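Checking a wrist-camera grasp policy before you trust its success rate

Posted 1/13/26 by Analyn Saludo

A success rate on its own says very little about a grasp policy. Ours read well for most of September, and then Heikki Ikonen moved the lamp at the end of the bench and it fell apart. The steps below are the check we now run on every policy before any number goes into a report. We wrote it for Moken, our imitation learning code, but nothing in it depends on Moken. You need a trained policy, recorded episodes from the wrist camera, and a way to replay single frames through the network.

Step 1. Hold out by layout
Do not split your episodes at random. Two episodes recorded one after the other share almost everything, and a random split puts one in training and the other in test. Group the episodes by table layout first, then hold out whole groups. We had 340 episodes over 43 layouts. Write the list of held-out layouts to a file and keep that file with the checkpoint.

Step 2. Train more than one seed
Train 3 seeds with the same settings. If the seeds disagree on the held-out layouts, stop and look at the data before you change the network. In our case the cause was a bad time offset between the gripper signal and the video. Casow, the script we use for aligning the streams, had been run with last year's config.

Step 3. Pick frames before contact
For each held-out episode, take the last 4 frames before the fingers start to close. Earlier frames mostly test the approach, and later ones give the answer away, as the object already sits between the fingers. Save them uncropped, at the size the policy gets during a run.

Step 4. Mask and replay
Cover one region of the frame with a flat gray patch and run the policy again. Record how far the predicted grasp point moves. Repeat for the target, for each neighboring object, for the gripper fingers, and for the bare table. Bañuelos draws the results as a heat map over the frame, but a plain table of distances works too.

A policy that uses the target will shift a lot when the target is covered and very little otherwise. If covering the table moves the prediction as much as covering the target does, the policy has learned the layout.
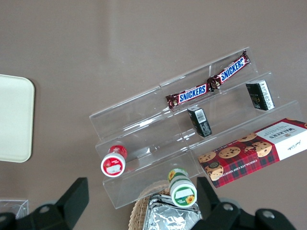
Masking gets harder when the objects sit on something see-through. A clear acrylic riser has pale reflections along its edges, and a patch placed over an item on one tier can hide part of the tier below. Two Snickers bars end to end on the top shelf are a good test for this step: mask one, and see whether the prediction jumps to its twin or stays near the patch. Run it with each bar as the target — the two results need not match.

Step 5. Report both numbers
Put the success rate and the masking result side by side, one row per seed. Do not average the seeds. We keep a Trello card for each checkpoint with the table, the held-out list and the patch size, so a later run can be compared with the same settings.

If a policy fails the check, add layouts before adding episodes. Recording more of a layout you already have raised our success rate and left the masking result where it was.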